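Karnville trailer open day, September

We stopped at Karnville for two nights on the way south, mainly because the touring club's open day was on and the site had hard standing free. The pitches are level gravel, numbered from the gate, with 16 amp hook-up on a post shared between two. Water is at the end of each row. Our post tripped once when we ran the kettle and the fan heater together.

The open day ran from 10 am in the field behind reception. Most of it was about weights and towing. The club had a portable weighbridge, and any member could take a trailer across it at no charge. Ours came out at 1749 kg with the front tank half full, well above the figure I had been using. I had left out the awning, the second battery and the tools in the front locker. We moved the tools to the axle line and the noseweight dropped to a more sensible value.

The reversing course was next to it: a straight lane, a left-hand bay and a right-hand bay, marked out with cones. The right-hand bay was the harder one, as the driver loses sight of the trailer early. Short steering inputs and a slow idle worked best for us.

In the afternoon we drove over to Flirnwood, where Yimer fits out small trailers. The visit took in the chassis shop, the wiring bench and the finished units. They now run all 12 V cable in trunking at floor level - easier to reach, though it takes up some locker depth. The door seals are a bonded type that can't be changed at home. The basic shell is priced at 2984 before brakes and lights, and there is a waiting list.

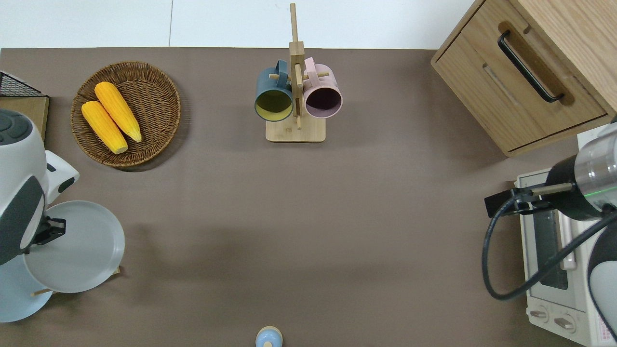

Corn on the cob in the round wicker basket.

Practical notes for anyone going. The road in from Stanomwood is narrow after the bridge, with passing places on the left only, and the signed route by the quarry is longer but better for anything wide. Reception shuts at 6 pm. The dump point is behind the shower block and has a tight turn, so unhitch first if you tow a long unit. Phone signal was poor at our end of the field and usable by the gate.

We left by the quarry road next morning and refuelled at Stanomwood.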